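Iltdale Guest Houses – Linen and Laundry Savings Scheme
Second progress report to the Granbridge Fund
Prepared by Jhair Ñahui, 8/10/18

Where we are

The grant paid for a shared laundry contract across nine guest houses in Iltdale, on the promise that washing together would cost less than washing apart. So far I can't say that it does. The bills have come down at four houses, stayed level at two and gone up at the rest, and the four that saved were the ones with the worst deals to begin with. I would ask the Fund not to read too much into the overall saving quoted in the March summary. It left out delivery charges.

The contractor, Ranasinghe, has been reliable on collection days and less so on returns. Fourteen duvet covers went missing between March and the end of summer. Ranasinghe says they were never handed over. The houses say they were. Neither side kept a signed count, so I have written the loss off and brought in a paper slip that goes with each load.

The "change on request" trial

Guests staying two nights or more are now asked whether they want fresh sheets. The Clernano advice pack, which we were encouraged to follow, told us to expect 65 per cent of guests to say no. We got nowhere near it. Most people didn't answer at all, and housekeepers, sensibly enough, changed the bed when in doubt. The card has been reworded twice and I don't believe the wording was ever the trouble. People who have paid for a room expect the bed to be done.

There is also the matter of what staff should do when a guest's belongings are on the bed. The pack says nothing about it. Some houses move things to a chair, others leave the room and come back, and one simply skips it and marks the bed as changed, a practice I have asked them to stop.

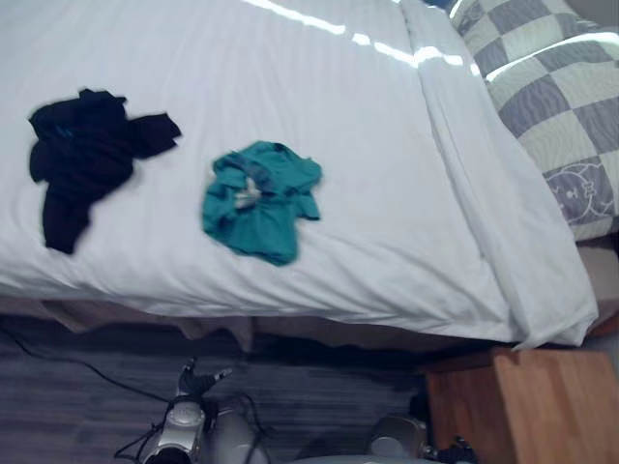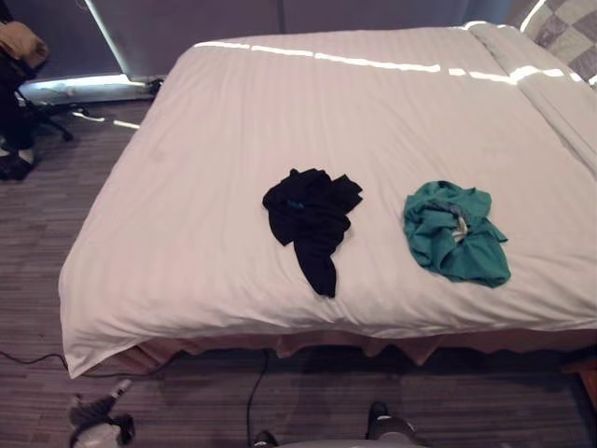
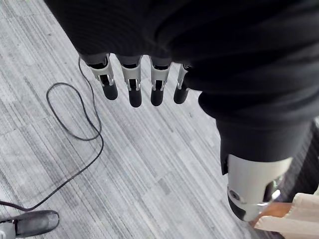

White striped bedding with a black and a teal garment on top (first two pictures); grey striped carpet (third).

Bedding stock

The houses agreed in principle to move to one kind of white cover so that stock could be pooled. In practice three are still using up their old sets – fair enough, given the price of new ones – and Ranasinghe has to sort those by hand. That sorting is charged for. Until it ends, I doubt pooling will save anything worth the paperwork.

Spending

Spending is roughly in line with the plan, mainly thanks to the training day being dropped. I would like to put that money towards replacement covers and need the Fund's agreement in writing before I order.

Next period

The paper slips carry on at all houses. The request cards will run until March and then, unless the figures improve a good deal, I will recommend dropping them. Ranasinghe has been asked for a price without the delivery charge and has yet to reply.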